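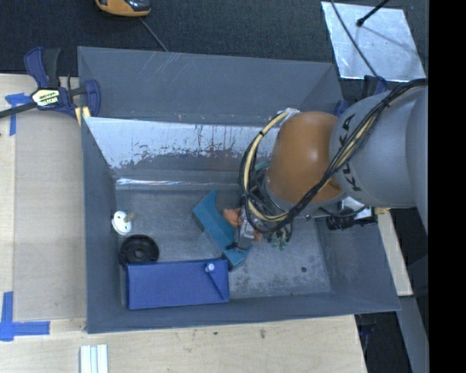

Figure 3. Interior of the gray bin, seen from above, with a curved teal-blue item on the floor.

3.2 Bin geometry and resting positions

The storage bins at the Trodolwood site are rectangular and deep, with walls that slope inward to a flat floor (Figure 3). The slope affects where items come to rest. An item released near a wall slides down the panel and stops at the fold between wall and floor, or tips onto the floor and turns away from it. Flat items tend to stop with one long side against the fold. Curved items behave differently, as they touch the floor at few points and can rock before settling.

We recorded resting positions for 83 household items from the Kemberg set, each released 3 times from a height of 39 cm above the floor. An item was scored as "wall" if any part of it touched a sloping panel after it stopped moving, and as "floor" otherwise. Items that came to rest standing on an edge were scored separately and are left out of the totals below. Releases in which the item struck the rim were repeated.

Surface condition was noted before each series. Bin floors become scuffed with use, and the panels collect scratches and stains. Shokri bins in service since April were compared with unused bins of the same model. The used floors stopped sliding items sooner, and the effect was largest for hard plastic items with a smooth underside. Soft items showed no clear difference between the two groups. The panels were wiped with a dry cloth between series but were not polished.

Positions were marked on a paper grid with 200 cells, drawn to the size of the bin floor, and entered by hand. All sheets were checked a second time by Pejman Bagheri, and cells on which the two readings disagreed were assigned to the reading closer to the wall. Item weights were taken from the Dostar list and were not measured again.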